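Search this site Search Go

Filed under: Machines & Chores, Shop Floor, Newsletter

CAN IT DO THE CHORES YET? (short answer: some of them, slowly)

22 February 2025

Quick one this time, I'm writing between trains. Three of you wrote in after the last issue asking the same thing in different words. When does a machine empty the dishwasher. When does it pack the returns. When can I stop matching socks. So I spent two days at the Wimham open sessions, watched a lot of grippers pick up a lot of things, and here is what I have in the notebook, more or less in order.

First the good stuff. Picking up a rigid thing from a clear table and putting it in a bin: fine now. Boring, even. I watched an arm on the Breathnach stand do mugs for most of a morning and stopped writing it down. Mugs, jars, blocks of soap, a stapler. It went at maybe half the pace of a person who doesn't care about the job. But it kept going, and the guy next to it was eating a sandwich, so, you know. Progress.

Towels are better than they were. Last June I saw a folding demo that took so long I left for coffee and came back to the same towel. This time a hand towel got folded in the time it takes me to find my glasses. Not neat. Corners off by a thumb. Siobhán Duggan runs laundry for a small group of guesthouses and was standing beside me, and her view was that she'd take it for the staff towels and wouldn't let it near a bed sheet. Fitted sheets, forget it. Nobody on any stand would even bring one out. I asked.

Now the part that surprised me. The hard jobs aren't the ones I'd have put on the list. Lifting is OK. Reaching is OK. What eats the time is packing and unpacking little stuff: chargers, plugs, packets, cables, anything that came in a box and has to go back in one. Every household has a drawer of this. Every shop has a returns shelf of it.

Think about putting a plug-in gadget back in its carton. You pick it up any old way, roll it over in your fingers, feel which side the prongs are on, tuck it in so they don't poke the thing next to it. You do that with one hand while looking for the tape. A two-finger gripper can't roll anything over in its fingers. It has to put the thing down, let go, come back from another side, grab again. Or hand it across to a second gripper. Each one of those is a chance to drop it.

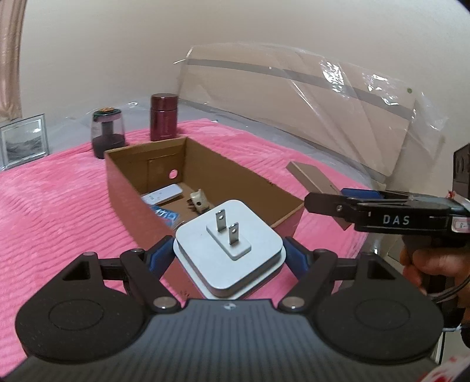

Thắng Khương, who trains people to teach these systems at Milineck, told me the regrasp is where most of his bad takes come from. A take is one go at the task, start to finish, done by a person so the software has somthing to copy. He's strict about them. If you fumble and fix it, keep it, he wants the fixing. If you fumble and swear and start over, bin it. His current batch is 1,226 takes of small goods going in and out of cartons and he kept 1,123. I said that sounded like a good rate. He said it was a good rate for people, and people already know how to do it.

Which is sort of the whole problem? A learner needs to see the job done the way it could do the job. If I use all my fingers, and a bit of wrist, and my chin to hold the flap down (I do), none of that carries over to two pads on a hinge. So folks now do the chore holding the same sort of gripper the machine will have. You feel very stupid doing it. I tried. First carton I tried to load I knocked clean off the table, and Enda Coughlan, who was kind about it, told me everyone does the box once.

Enda's tips, for anybody going to the next session:
- go slower than you want on the approach and then don't hesitate on the squeeze
- grab corners or flat sides, never the cord
- if your hand's tired the takes get bad before you notice, so stop at the end of every batch even if you feel ok

Soft surfaces. Forgot to say. Lots of demos are on a hard white table under good light and it flatters everybody. My house is not a hard white table. Half my packing gets done on a bed or a couch, stuff sinks in, boxes tip toward you, small things slide into folds. I asked on four stands if I could see the same task on a blanket. One said yes right away (Breathnach again, credit to them). It got the first item, got the second, then pinched the blanket along with the third and lifted the lot. Lovely moment. Engineer didn't flinch, just wrote it down.

Clear packaging is the other one. Shiny wrap, see-through lids, plastic film. The cameras see the glare and guess. Maeve Ní Bhriain from the Pimelov warehouse says their trial cell does well over an hour on cardboard and then a tray of blister packs shows up and it slows to a crawl. They sort those out by hand before the cell now. So there's a person upstream doing a new chore, so the machine can do the old chore. She wasn't complaining. It's still a net gain on her numbers, roughly 1,000 parcels a shift through the cell, and the hand sorting is sitting-down work. But it's worth knowing when somebody tells you a job is "fully automated". Ask who sorts the trays.

OK so where does that leave things. My own list, argue with me:

Would buy or rent today, if I had a shop: bin picking of hard goods. Floor scrubbing. Moving totes from A to B.

Would wait: carton packing of mixed small goods. It's close. Speed is the issue more than whether it can do it at all, and the speed number changes every time I visit. Check back at the end of the year.

At home, would wait longer: dishes. Wet plates and a full rack are nasty. Saw one loading demo, dry plates only, spaced out on the counter like a museum. Unloading cutlery, no.

At home, not even on the horizon for me: making a bed, sorting a kid's room, that drawer of chargers.

Two things I want to see before I change any of that. One, the same task done all day by a machine that wasn't set up by the person who built it. Two, what it does when it drops something. Dropping is fine, I drop things. Does it notice, does it look for it, does it carry on closing the lid on an empty box? I saw a lid closed on an empty box twice. Both times the arm went back to its start pose looking very pleased with itself.

Eduardo Caldeira does repairs on the older Milineck units and had the most useful line of the two days, which was that the finger pads wear out long before anything else and half the "the software got worse" calls he takes are a worn pad. Swap pads, software got better. If you're renting one for a trial, ask if spare pads are included. Some places charge.

Money question, a couple of you asked. I don't print prices from stands, they change by the time you ask for it in writing. What I will say is get the quote with setup split out. Setup was the bigger half for both shops I talked to, and it came back again when they changed carton size.

Next issue is floor care, I've got a scrubber on loan and a very confused cat. If you're using any kind of arm or gripper in a real back room, not a demo, write to me, I'd like to come and stand in the corner for a morning. Will bring pastries. Train's here.

Comments

packing_bench_pat
The upstream sorting thing is dead on. We did a trial, and the first thing that happened was a new table with a person at it. Still kept the machine though. Fewer sore shoulders on the team.

Lorna K.
How loud are they? Our returns room is next to the phones and whatever we put in there has to be quieter than the tape gun.

Enda Coughlan
Quieter than a tape gun for sure Lorna. You get a click on the grip and some fan noise. And for the record it was two boxes off the table, I only mentioned the one.

gerry_at_the_depot
Dishes. Call me when it's dishes.

tmr
Any chance of asking Milineck what share of their takes is unpacking vs packing? I would've guessed unpacking is much easier, but we tried it with small stuff in deep cartons and getting the fingers down beside the item was the worst bit. Shallow cartons no trouble.

Siobhán Duggan
Standing by what I said about the sheets.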